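Waking the Arm Up (club guide, section 5)

1. Check the stop button is in, then switch on at the wall. I always give the Jellero controller 2 minutes before I touch anything.

2. Keep the speed at 10 per cent. Please!

Note: leave the clear plastic film on the grey arm, creases and all.
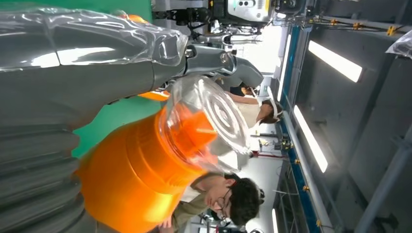

Terence Naylor reckons 10 is too slow for the joint check, and he'd go up once every joint has moved both ways. Fine by me, but only with a second person on the stop button.

3. Save your positions as Rutherford, then log off.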